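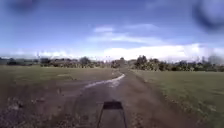
Zuletzt geändert: im Juli, 18:40 Uhr

Neues aus Kendine: Die Heilerklasse wird umgebaut

Ihr Lieben, in den letzten Wochen haben uns so viele Zuschriften zur Heilerklasse erreicht, dass wir mit dem Lesen kaum hinterhergekommen sind (und wir lesen wirklich alles, auch die ganz langen Briefe mit Tabellen im Anhang!). Mit dem nächsten Update bekommt die Klasse nun endlich die Überarbeitung, um die ihr uns schon so lange bittet.

Am meisten ändert sich bei »Atem der Sala«. Die Fertigkeit heilt künftig 620 Lebenspunkte auf einen Schlag und danach noch einmal 126 Punkte pro Sekunde, sechs Sekunden lang. Bisher musste man beim Wirken stillstehen, was in den engen Gängen von Cusow oft genug das Ende der ganzen Gruppe bedeutet hat. Ab jetzt dürft ihr dabei gehen, nur rennen und springen brechen den Zauber weiterhin ab. Wird die Fertigkeit unterbrochen, erhaltet ihr die Hälfte der Energie zurück – das war ein Wunsch aus dem Forum, den wir sehr gern übernommen haben.

Der »Schild von Ansah« fängt auf der höchsten Stufe 1878 Schadenspunkte ab und lässt sich nun auch auf Begleittiere legen. Wer also mit Wolf oder Eule unterwegs ist, muss sie nicht mehr bei jedem größeren Gegner wegschicken. Dafür steigt die Abklingzeit von 20 auf 24 Sekunden. Wir haben intern lange darüber gestritten, und wenn sich das für euch zu zäh anfühlt, schreibt uns bitte, dann drehen wir noch einmal daran.

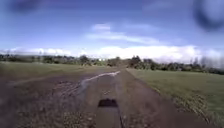
Feldweg unter blauem Himmel

Noch ein Wort zur Ausrüstung: Alle Heilerstäbe ab Stufe 40 erhalten einen zusätzlichen Platz für Runen. Bereits eingesetzte Runen bleiben, wo sie sind, ihr müsst nichts ausbauen und nichts neu kaufen. Das Umlernen der Fertigkeiten kostet in den ersten beiden Wochen nach dem Update gar nichts, danach wieder die üblichen 858 Silberstücke beim Lehrmeister in Cusow. Probiert also ruhig herum, auch mit Kombinationen, die auf dem Papier unsinnig aussehen!

Wer vorab testen möchte, findet die neue Klasse schon jetzt auf dem Testserver. Euer Spielstand wird dorthin kopiert, Fortschritte vom Testserver wandern aber nicht zurück. Rückmeldungen bitte wie immer ins Forum, Bereich »Klassen und Fertigkeiten«.

Herzliche Grüße
Euer Team von Kendine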